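Wustano – concert program listings, cleaned up

Hi, I'm Maricel Gatchalian, and I put this thing together because I play second clarinet in a community orchestra and I got tired of never knowing what anybody else was programming. It's a single table of 3,228 pieces as they were listed in the season brochures and printed programs of 29 small orchestras and wind bands. One row per piece per concert, so yes, the same overture shows up over and over!

What's in a row

ensemble, season, concert_title, composer, work, movement (often blank), soloist_instrument, position_in_program, encore (yes/no/unknown), source_ref

I left out soloists' names on purpose. You get "cello" or "soprano" and that's it. Conductors are gone too. If you need them, the source_ref column points you to the program they came from.

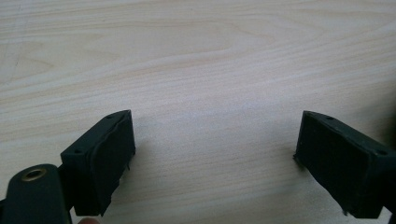 Vol. 6, p. 29

References like the one above are how I cite the Brivetti newsletters, which reprinted a lot of programs whose originals I never got hold of. Volume first, then page. The Farkas scans don't have page numbers, so those rows just say "Farkas" and the season, sorry.

Spelling was the big headache. Rachmaninoff alone came in six ways (my favorite had three f's). I picked one form per composer and kept the original in a second file, composer_raw.csv, so you can undo my choices if you hate them. Medleys and film suites are messier – some programs list every tune, some only say "selections" – and I kept whatever was printed.

Loading it

Plain CSV, UTF-8, commas, header on the first line. Open it in a spreadsheet if you like, but watch out, mine kept turning "1812" into a number. The Proltivov script in the tools folder splits it by season and makes a little chart of the most played composers.

Known problems

Encores are badly undercounted, as they're hardly ever printed. Pops concerts are thin before the later seasons. I hand-checked 100 rows against the programs and fixed what I found, but the rest has only had one pass.

Updates

I add new programs every March, once our own spring concert is out of the way. Corrections are very welcome – open an issue and give me the source_ref.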